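Filed under: Bench Notes / Simulation Tools / Vendor Trials

Saturday, December 28, 2024

Comdale scene package, trial license, second pass. Aqeel Bhutto wants a yes or no before the Curwood quote lapses.

Installed the update over the July build. The old project opened without conversion. Physics step left at 2 ms, renderer at default. Arm model is the stock one from the library, no edits to joint limits. Furniture is from the Jika asset pack, which is sold separately and should be on the quote as its own line. It currently isn't.

Task setup: arm on the black cabinet, tablet on the chair seat, gripper to approach from above the seat. Wanted a target next to a large obstacle, so the chair stays in as a collision body. First attempt used the mesh collider on the chair and planning slowed to the point of being useless. Switched to the convex decomposition, 15 hulls, and planning time came down to 200 ms per query.
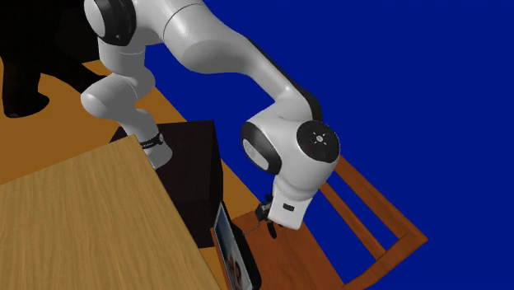

Fig. 1. Gripper over chair seat, fingers apart, nothing held. Tablet to the left of it.

Open items:
- Chair back lies at a low angle. Check the asset's origin and rotation before the next run.
- Cable is visual only. It has no collision and passes through the tablet frame if the wrist rolls far enough. Siddiqui support says cable contact is in the higher tier.
- Background is flat blue. Fine for planning, no good for training a detector. Need to price the environment pack.
- Tablet screen texture loads correctly now. It was blank in the July build.

Ran 100 approach plans with random start poses. Two failed, both on joint limits at the elbow. No collisions reported with the chair. I have not verified the collision report against an independent checker, so treat that as the vendor's number.

Intan Menon to repeat on the other workstation with the same seed. If her plans match mine, determinism is good enough for us and I would take the base license without the cable tier. Seed and config are in the shared folder under comdale_trial.

Still to do: export to our own format, contact force logging.

Contact the lab | Copyright 2024 | Back to top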